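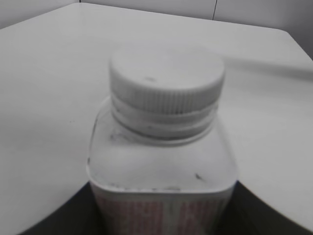

Empty vitamin and supplement bottles are the next thing we're asking Tredolton households to set aside. The sharing shelf needs small containers with lids for screws, beads and garden seed, and we'd sooner reuse them than buy new. A squarish white bottle with a ridged screw cap is ideal, as the flat sides let it line up neatly with its neighbours. Scuffs on the shoulder don't matter. Please rinse each one twice and leave it open overnight.
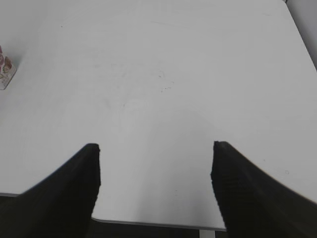 Labels can stay on if they won't budge, but cross out the product name with a marker – we don't want anyone mistaking beads for tablets. Cardboard cartons go in your own recycling at home. Drop-off is at the Plerden Road hall between 2 and 4 in the afternoon, all through May. 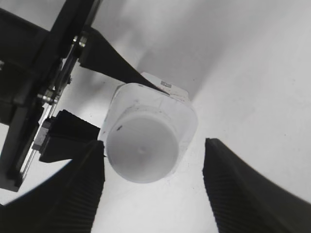

Noémie Dhillon wrote in to ask whether the caps should go in a separate bag, as they do for the school collection. She has six bottles ready and would like to bring them all at once.

Caps stay on for this one, Noémie, once the inside is dry. A bottle without its cap is no use for seed.

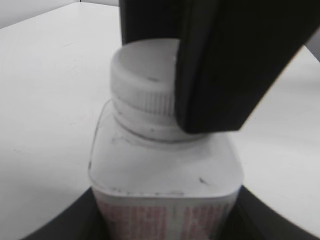 Child-resistant caps are fine too, though we'll keep those for the hardware drawers. Anything that held liquid medicine should go back to the pharmacy.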